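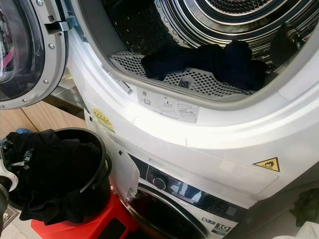 What does Potik work on?

We work on one method for teaching robot arms to handle clothes, and we measure how well it does. The method is called Sisier. The task we use most is unloading laundry from a machine, one garment at a time, and putting each garment in a bin.

About us

Potik is a small research company. Vlasta Softić started it after several years of working on grippers for the packaging trade. Boxes and trays keep their shape when you pick them up. A wet sleeve doesn't, and most of the software she had used assumed that the object in the hand would look the same a second later. She wanted to work on the part where that assumption fails.

There are 16 of us now. Most are engineers, two come from textile testing, and one used to repair household appliances for a living. We don't sell a robot. We write control software, run trials, and publish what we find, including the trials that went badly. Our income comes from contract studies for appliance makers and laundry operators, and from licenses for the software.

Why laundry

Unloading a machine is a short task with several hard parts in it. The opening is round and deep. Garments are twisted together, dark ones especially are difficult for a camera to tell apart, and a pull on one often brings out half of another. The arm has to reach past the door and the seal without catching on either. A person does all this mostly by feel.

We also like it because it can be repeated. Load the drum, run the trial, write down the result, load it again. We use ordinary machines and ordinary clothes. Our garment stock was bought secondhand and includes shirts, trousers, socks, a few towels and a number of things with zippers that everyone dislikes.

How the method works

Sisier starts from demonstrations. A person guides the arms through the task while the cameras and joint sensors record. From those recordings the software learns a policy, meaning a rule for what to do next given what the robot sees and feels at that moment.

The part we added is the pull check. After the gripper closes, the arm makes a small, slow pull and the software compares the force with what it would expect from a single free garment. If the force climbs too fast, the cloth is probably tangled or pinned. The arm then lets out slack, shifts the grip and tries again. If three tries fail, it releases the cloth and picks another place to start.

With two arms, the first does the pulling and the second stays low to take the hanging end and bring it to the bin. Timing between the two is learned from the same demonstrations. We tried writing it by hand first and gave up after a month.
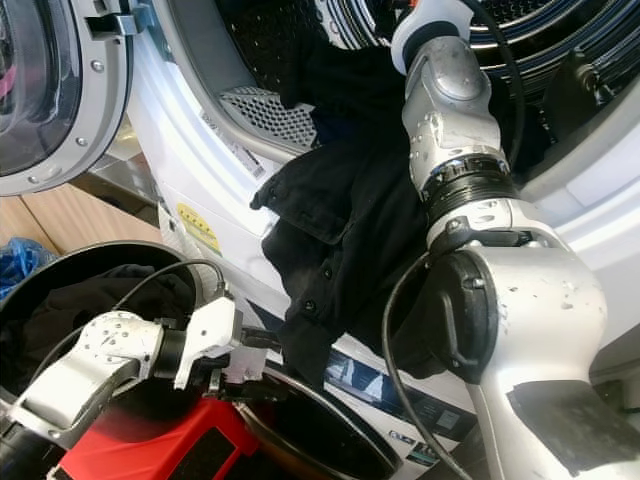 Unloading trial: one arm draws a black shirt out of the drum.

What we have found so far

Our main result comes from a set of 100 trials on mixed dark loads. With the pull check on, 80 trials ended with the drum empty and all garments in the bin. With the pull check off, using the same demonstrations and the same clothes, the number was 28 out of another 100.

Most of the remaining failures were of two kinds. Small items such as socks were left against the back of the drum where the cameras had a poor view. Long-sleeved garments sometimes wrapped around the wrist joint of the pulling arm, and an operator had to stop the trial. We have not solved either one. Speed is also a weak point. The robot is much slower than a person, and the pull check makes it slower still.

The full report, with the trial sheets, was posted on December 16, 2023. A shorter version covering only the force measurements came out the July before. Both can be requested from the office.

Who we work with

Worku builds the force sensors we use at the wrist and has changed the design twice at our request. Netura runs a commercial laundry and lets us test on site after closing. Their loads are larger than ours and more tightly packed, and our results there are lower. We are preparing a separate report on that.

Working here

We hire when a study needs it, usually engineers with experience in control or machine learning, and sometimes trial operators. Operators give the demonstrations, reset the machines and keep the trial sheets. No degree is required for that job, but careful notes are. Open positions are listed on the Jobs page.

Visits

Student groups and other labs are welcome by appointment. Write to the office with the size of your group and what you would like to see. Please allow two weeks for a reply when a trial set is running.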